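Ticket 584: Label printer at Kemeys drops every second job after lunch
Status: Resolved
Opened: Tue 7 February
Reported by: Hywel Dafis
Assigned to: Teodora Radulović

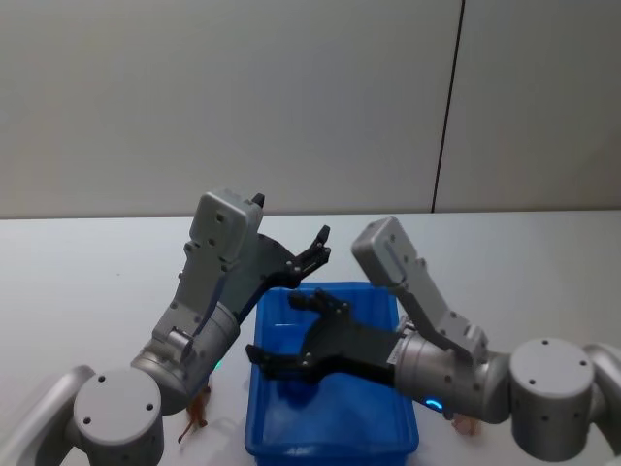

Attachment 1. White table, blue tray.

Reported fault

The Filetti label printer in the Kemeys packing room prints normally in the morning. From early afternoon, alternate jobs vanish. They leave the queue on the PC and are marked as printed, but no label comes out. Switching the printer off and on clears the fault for a while.

Site notes

Printer is on a wired connection to the wall socket by the door. Two PCs print to it. Labels are sent from the Arker stock program using the shared queue on the Claltunholm server. No driver changes since August.

Log

09:40 TR. Asked HD for the printer's settings page. Received. Address is set by hand on the printer. Firmware matches the other Filetti units we look after.

10:15 TR. Sent 30 test labels from the server. All printed. Server log shows no errors.

11:05 TR. Asked HD to swap the network cable and move to the second wall socket. Done. No change expected until the afternoon.

13:20 HD. Fault is back. Sent four labels, got two. Same on both PCs.

13:30 TR. Pinged the printer address from the server. Replies received, but the hardware address in the server's table is not the one on the settings page. Cleared the entry and pinged again. Correct address this time. Cleared again, wrong one. Two devices are answering.

13:45 TR. Checked the address pool on the Kemeys router. The range given out automatically runs up to 99 and the printer is fixed at 99. The pool should have stopped short of it.

13:55 TR. Second device is a handheld scanner belonging to the late shift. It joins the wireless network when the shift starts and is handed the last free address. It accepts the connection on the print port and discards the data, so the server counts the job as done.

14:10 TR. Shortened the pool so that it ends at 90. Removed the scanner's lease and asked HD to restart the scanner. It came back on a lower address.

14:25 TR. Sent another 30 labels. All printed. HD sent a batch from each PC and reports none missing.

15:50 HD. Still fine. The late shift has all its scanners on.

Cause

Address conflict between the printer and a wireless scanner. Restarting the printer made it announce itself again, and the server used the right device until its table was next refreshed.

Follow-up

1. Pool range written into the Kemeys site sheet. Done, TR.
2. Check the other sites for printers with fixed addresses inside the pool. Open, TR.
3. HD to reprint the missing labels from the Arker job history. The history keeps the last 2000 jobs, so the affected ones are still listed. Open, HD.

Closed by TR. Items 2 and 3 moved to the weekly list.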